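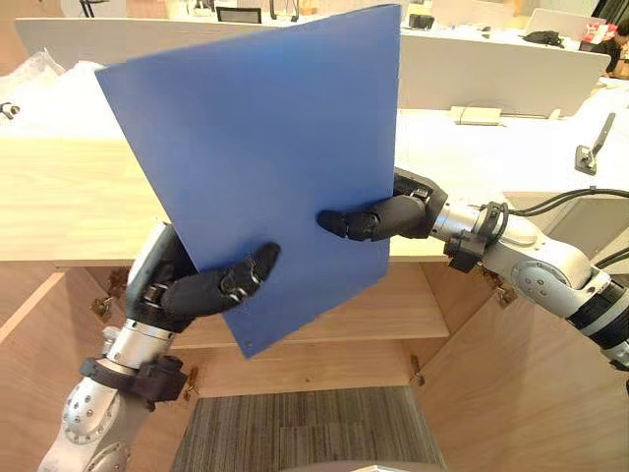
The blue board, with the light wooden worktop and the cupboard behind it. Grustberg workshop kitchen.

Roswitha Rieger has cut vegetables for other people since she was 19, and she has strong opinions about boards. We met in the kitchen at Grustberg, where she teaches a cookery course for beginners, and she had asked me to come before the group so that we could talk without noise.

"People spend 80 euros on a knife and then they cut on a plate," she says. "A plate! I cannot watch it."

The blue board is her favourite of the ones in the kitchen. It is plastic, flat and nearly square, with a small hole near one corner. I asked her why she likes it, as I had expected that a cook of her age would want wood.

"I had wood for many years and I still have it at home. For bread it is very nice. But here we have beginners, they cut fish, they cut onions, then they forget what they have cut. With colours I can say to them, blue is for fish, and they remember it. It is a simple rule and I keep it simple."

The rule came from her years at the Eberhard, a hotel kitchen where she started in 2000. There the boards were checked every evening, and one with deep cuts was taken away. She does the same at Grustberg. She passes her fingernail over the surface, and if the nail stops, the board goes.

"Kai thinks I throw away too early," she says.

Kai Hagedorn built the furniture in the room. He joined us a little later, with coffee, and he did not deny it. He made the cupboards under the worktop from light plywood panels, with small hinges in the colour of brass, and he left the shelf compartments quite plain inside.

"Roswitha wanted no drawers," he says. "In a drawer the boards lie on each other and they stay damp. So we made compartments, and the doors can stand open after the washing up. It looks untidy, I know. I have learned to look at something else."

The wood for the room cost 612 euros, he tells me, and the hinges 127, and this second number still annoys him. He found them in a shop in Stultov and could have had grey ones for much less. "But grey on this wood is sad," he says, and Roswitha nods. On this point they agree.

How should one look after a plastic board at home? She washes it with hot water and a brush on both sides, also when only one side was used, and then it must stand upright until it is dry. She does not like to dry it with a cloth — the cloth in most kitchens is dirtier than the board, in her opinion. Against the orange colour of carrots she rubs in a little oil before washing.

The next course begins in August. She has already written the shopping list, and Kai has promised one more shelf, but he did not want to say when.

March 12, 2020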